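Washing up without a sink: your questions answered

I've been writing about living in one room for a fair while now and the post that still gets me the most messages is the one on washing up with two trays. I rent above a shop, the bathroom basin is tiny, the kitchen is really a length of worktop, and I do my dishes there. People seem to have strong feelings on the subject! So I've pulled the questions together and tried to answer them properly. If yours isn't in the list, the comments are open at the bottom.

What is the two-tray method, in a nutshell?

One tray holds a shallow bath of soapy water and the sponge. The other tray holds the dishes. You take a plate from the dish tray, scrub it, put it back, carry the lot to wherever your tap is and rinse. The water never goes near the edge of anything and the worktop stays more or less respectable. I picked up the idea from Tetsuya Wada, who had the room before me and left a page of notes taped inside the cupboard door. (Most of the page was about the boiler, but the washing-up part was gold.)

Why trays? Why not a washing-up bowl like a normal person?

I had a bowl. It was lovely, and it lived on the floor, because there was nowhere else to put it. A bowl is deep, so you fill it, and then you've got a great sloshing weight of water to walk across a carpet with. A tray needs so little that I can carry it one-handed if I'm feeling brave. It also slides in beside the chopping boards when it's clean, and I can't say that of any bowl I've owned.

If you've got the space and a strong back, do keep your bowl. I'm not trying to convert anyone.

Do they have to be different colours?

No, but please do it anyway. I keep black for water and red for dishes, and I've stuck to that so long that my hands know it. Before that I had a matching pair and I once served toast off the soapy one. The colours don't matter so long as you can tell them apart first thing in the morning with your glasses off.
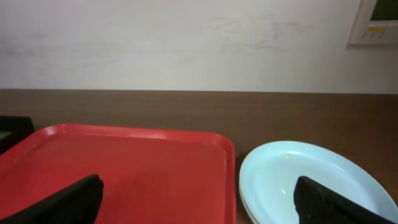 The other thing people ask is whether the dish tray needs a cloth or a mat in the bottom. I don't bother for plates. Glasses slide about more, so I fold a tea towel under those, and then of course the tea towel gets wet and has to be dried too, so you may decide it isn't worth it.

What size should I look for?

Take your biggest plate to the shop. I mean it, put it in a bag and take it with you. I got home with a very smart tray from Govel and my dinner plates sat on the rim like a lid. You want a raised lip all the way round and rounded corners if you can get them, as square corners collect gunk and you'll be in there with a cotton bud. Plastic is fine. Metal ones are handsome but they make a dreadful racket, and I've got neighbours.

How much water do you use?

Enough to cover the bottom of the tray and come partway up the sponge. I know that sounds mean. The water's job is to keep the sponge loaded, and the rinsing happens at the tap with clean water anyway. If I fill it any higher I spill it, every time, usually down the front of the drawers.

When do you change the water?

Sooner than you'd like to! Glasses and cups go first while it's fresh, then plates, then anything with fat on it, and the frying pan gets its own water at the very end. If there's a film on top I tip it and start again. Some evenings that's one change and after a roast it's more like a fountain.

Does the sponge matter?

Far more than the trays do, and this is where I get a bit evangelical. I used to buy the cheapest multipack going, 50 in a bag, plain oblongs, and they'd shed crumbs all over the crockery by the second day. Then I got fussy. What I want now is a scouring side for the stuck bits, a soft side for everything else, and something to hold on to. The pinched-in sort, narrower across the middle, suits me best because my fingers sit in the dip and I can get some push behind it without it shooting across the room. I've tried the Lira ones and the Konik ones and couldn't tell you which was which with my eyes shut, so buy whichever is on offer.

Can I leave the sponge sitting in the water?

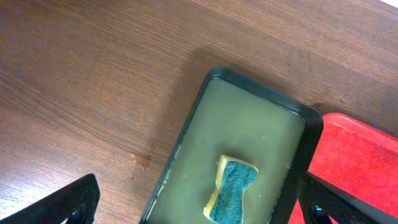
Sponges like to dry out between jobs, and mine have lasted far longer since I started standing them up on end by the tap. While I'm in the middle of a wash it stays in the tray and that's fine. Overnight is another matter. You can tell when a bath is past its best by the look of it: once the water has gone that murky olive-beige, with whitish streaks and specks clinging along the inside of the tray, it wants tipping away, and the sponge wants a good squeeze under the hot tap. I've certainly been guilty of going to bed and leaving it for the morning. The smell is its own punishment.

How often do you replace it?

When the scouring pad starts to lift from the foam or when it smells even after a rinse, whichever comes first. The old one goes under the bathroom basin for cleaning the taps. I snip a corner off so it never finds its way back to the plates.

How do you deal with egg?

Ah, egg. I get this one so often that I ought to have it printed on a mug. Use cool water to begin with. Hot water sets egg onto the plate and then you're chiselling. Scrape off what you can with the edge of a spoon, wipe the rest with the soft side and cool soapy water, and only then go in with hot. Yolk that has been left since breakfast will want a soak, so I lay a wet sheet of kitchen roll over it and go and do something else. Same for porridge, same for anything cheesy - although with cheese I admit I go straight in with the rough side and a bit of temper.

Mustardy sauces and anything with turmeric are different. They don't stick so much as stain, and white plates forgive you long before white plastic does.

Where do you put it all on the worktop?

Side by side, touching, with the water tray on the left as I'm right-handed and like the dishes under my good hand. If there's a gap between the two, every drip in the house will find it.
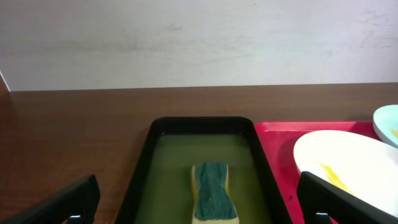 Lefties should swap them over, obviously. And do leave yourself a bit of clear worktop on the far side so there's somewhere to put down a clean plate while you reach for the next. My first attempt had trays from end to end and I ended up balancing a saucepan on the radiator.

Doesn't the water ruin the wood?

It hasn't so far, but I'm quick with a cloth. Wipe underneath the trays as well as round them! Water creeps under the rim and sits there quietly, and you don't notice until there's a ring. I lift both trays at the end, wipe along the grain, and leave them propped up until the top is properly dry. If you do get a pale mark, give it a day before you panic. Mine faded on its own.

What about the wall behind?

Splashes, scuffs, all of it. I go over mine with a damp cloth and a tiny drop of washing-up liquid and accept that paint is paint. Go gently near switches and controls, with the cloth wrung right out. I keep meaning to put up a clear splashback and have been meaning to since last November.

Do you have a drying rack?

A folding one from Kuroda that hangs on the back of the door. It holds four plates and a mug before it starts leaning. Everything else gets dried by hand, with the radio on, and I've grown to quite like it.

Is this all right for a family?

I'd say it's a one or two person system. My sister tried it for a week with three children in the house and rang me up to tell me what she thought of it. If you're cooking for a crowd, do it in batches or find a friend with a dishwasher.

Can I use the trays for food as well?

I keep mine strictly for washing up, and there's a third one, a blue one, for carrying supper to the sofa. See the toast incident above.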